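Drullmont Workroom Refit: Progress Report to the Adero Fund
Reporting period: March to June
Prepared by Kamonchanok Khunthong, Project Lead

1. Summary
The grant of $3000 was awarded to equip the second workroom at Drullmont with tables and work surfaces. Purchasing is complete and the main table is in place. The remaining work concerns storage and floor cabling.

2. Spending
Table, rails and fittings were ordered from Vukel under a single contract. Delivery took 19 days against the 20 quoted. An unspent balance of $100 is held for cable covers.

3. Work surfaces
The main table has a light wooden top with aluminum rail at its sides. A large white foam board covers most of the top, with bare wood left along the edges, and the black-rimmed tray stands toward the far side. The board has begun to show smudges and small dark specks, and Sekar Entili has asked that a spare be kept in stock.
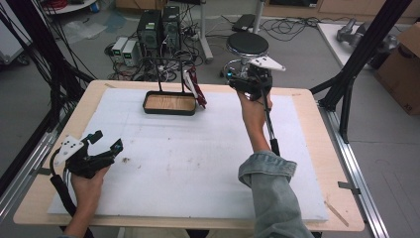 4. Next steps
Cables on the floor near the computer towers will be gathered and covered. A quote for shelving has been requested from Intarasuk. We ask the Fund to confirm that the remaining balance may be carried into the next period.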